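Warrick Trevaskis
Can a machine tidy up after you yet? A long thread from someone who has swept a lot of floors

1/ Picking bits out of a metal bin. It's the dullest job in any shop and it's still the one I'd use to judge a robot. Big arm, a few red and green bars, go on then!

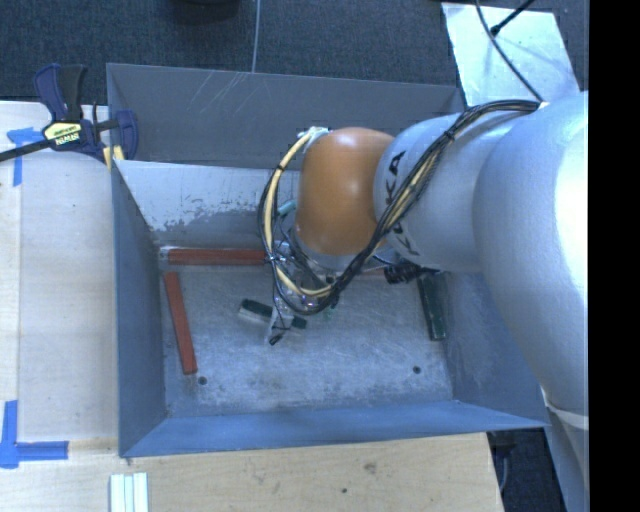

2/ So the reason I care about this (apart from being a nerd) is that I spent 11 years in shopfitting, and a fair whack of that was fishing offcuts, brackets and bar stock out of tubs. You don't look. You stick your hand in, feel for an end, and it's out. Your brain is on lunch the whole time.

3/ Now look at where the stuff has ended up in that bin. One red bar is lying right along the bottom of the back wall. A long green one is sitting beside the right wall. That's exactly where everything ends up in real life too, hard up against the sides, and that's where grippers get miserable.

4/ A bar in the middle of the floor, lovely, you've got room either side for your fingers. A bar against a wall, you've only got one side to work with. I'd hook a fingernail behind it and roll it out. Try telling a narrow metal finger to "just roll it a bit".

5/ And the arm has to get in there in the first place! People forget the wrist, the cables, all the gubbins up top. The fingertips can be as skinny as you like, but there's a big fat bundle of cable looping around behind them and it all has to fit between the walls as well. I couldn't do it with a backpack strapped to my elbow either.

6/ My mate Corey Pomare reckons I'm being harsh. He runs the back end of a place called Skillow (they do flat-pack hardware kits) and he's had an arm on the line since September. It picks hinges out of trays and he loves it. Talks about it more than he talks about his kids.

7/ But I went out there on Thursday for a sticky beak and the hinges come in moulded trays. Each one in its own little slot, all facing the same way! Somebody upstream is still doing the sorting, they've just moved building. Corey didn't love me pointing that out. He did buy lunch though.

8/ To be fair to him, the numbers are good. 2000 kits a shift, and he says the arm doesn't get a sore back or go quiet after a bad weekend. If your job is the same thing in the same spot, machines have had that sorted for ages and I've got no argument.

9/ It's the tub of mixed rubbish I want to see. Long bits, short bits, things lying over other things, shiny floor with scratches all through it (cameras can get properly confused by shiny scratched metal, and I'd believe it, so can I after a night shift).

10/ Someone's going to say "just use a magnet". Yep, great for steel. Now do timber, plastic, aluminium, and a sock.

11/ Which brings me to the house. I get asked about the house all the time, usually by my sister-in-law Encarnación Esteban, who has three boys and would sell one of them for a robot that picks up the other two's Lego.

12/ Her lounge room is that bin, only bigger and with a dog in it. Stuff against the skirting, stuff under the couch with one end poking out, stuff on top of other stuff. And no one has bolted anything down or marked anything out with tape for you.

13/ She got one of those Bretus floor vacuums and it's fine! It vacuums. It also shoves the Lego into a corner and then has a think about it. She picks up for 21 minutes so that it can clean. I timed her, which went over about as well as you'd expect.

14/ Laundry folding, while I'm here. I've watched every video going. Towels, getting there. Fitted sheets, not yet, but I can't fold a fitted sheet either so I'm not marking anyone down for that.

15/ Dishwasher: I'd say closer than people think for plates, miles off for the weird stuff. Lunchbox lids. The garlic crusher. That one Tupperware thing that fills up with water and tips it down your leg.

16/ Igor Čierny replied to me last time I went on about this and made a good point, so I'm pinching it. He said to stop asking "can it pick the thing up" and ask "what does it do when it misses". A person misses all the time and just has another go from a different angle without noticing they've missed.

17/ I've been chewing on that all week. When I grab a bar out of a tub I'd say my first go is rubbish half the time. I bump it, it slides, I grab it where it slid to. The bumping is part of the picking. If a machine has to stop and work out the whole thing from scratch after each bump, that's your day gone.

18/ The other thing is leverage. You want to shift a long bar with its end trapped, you press down on one end, or drag it, or use another bar to flick it. Six-year-olds do this with pick-up sticks. I'd pay to watch a robot play pick-up sticks against a six-year-old. Someone please organise this.

19/ Miłosz Szczepańska asked what my pass mark would be. OK, here's mine: 42 mixed pieces in a bin with proper walls, tipped in any old how, and it empties the lot with no human leaning over to nudge the last one off the side. The last one is the whole test. Anyone can get the easy ones on top.

20/ No time limit either! I used to think speed was the problem and I've come around on that. If it takes all night but the bin's empty when I get in with my coffee, that's a win. I'd take slow over clever any day of the week.

21/ So, can machines do the chores yet? Shop floor, with trays and everything lined up: yes, go ask Corey. Shop floor, with tubs: some, if you're patient and you don't mind digging the last few out of the corners yourself. Lounge room: sorry Encarnación.

22/ Couple of people in the replies asking about the Lukska kitchen arm. I haven't had my hands on one. If you own one, tell me what it does with cutlery that's gone in the drawer sideways, I'm dead curious. And yes I'll do a separate thread on lawn mowers, stop tagging me.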